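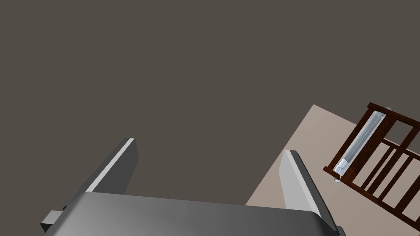
Floor finish, ground floor: dark surface with paler rectangular area to the right.

**Trusby House: Premises Safety Inspection, Ground Floor and Basement**

Inspector: Shalini Rajput
Date of inspection: 6/13/19
Areas covered: entrance lobby, main hall, rear corridor, stairs, plant room
Previous inspection: March

Items are marked S (satisfactory), A (action required) or N (not inspected). Comments are given where the inspector considered them useful to the managing agent.

## 1. Floors and walkways

- [x] Main hall floor level and free of trip hazards: **S**
- [x] Rear corridor clear for its full width: **S**
- [ ] Lobby entrance matting secure at all edges: **A**

*Comment:* The matting inside the street door has lifted along the hinge side. The door catches on it when opened fully. Matting to be re-fixed or replaced by Ullel Flooring under the existing agreement.

- [ ] Wet floor signs available at cleaning store: **A**

*Comment:* One sign held. The schedule requires 2.

## 2. Means of escape

- [x] Final exit doors open without a key: **S**
- [x] Exit signs lit and unobstructed: **S**
- [ ] Fire door to rear corridor closes fully on its own: **A**

*Comment:* The door stops short of the frame and has to be pushed home. This was recorded in March and remains outstanding. The closer should be adjusted within 4 working days and the agent notified in writing once complete.

- [x] Evacuation notice displayed and up to date: **S**

*Comment:* The assembly point is now shown as the Jirnton Road car park. The former notice has been removed from the lobby but a copy is still pinned up in the plant room and should be taken down.

## 3. Stairs

- [x] Handrails firm on both sides: **S**
- [x] Nosings sound and clearly visible: **S**
- [ ] Lighting adequate on lower flight: **A**

*Comment:* The fitting on the half landing flickers. The handrail height was measured at 840 mm at the foot of the lower flight. The agent is asked to compare this with the original drawings before any redecoration is ordered.

## 4. Electrical and plant

- [x] Distribution board labelled and locked: **S**
- [x] No storage in front of the board: **S**
- [ ] Boiler service record available: **A**

*Comment:* The record sheet from Trnka Heating was not in the folder. A copy is to be requested.

- [ ] Emergency lighting, full discharge test: **N**

*Comment:* Not carried out, as the hall was booked for the evening. A separate visit is to be arranged.

## 5. Costs and follow-up

Minor works arising from sections 1 and 3 may be ordered without further approval up to a limit of £400. Work on the fire door is to proceed whatever the cost.

Signed: S. Rajput
Copy to: managing agent; site folder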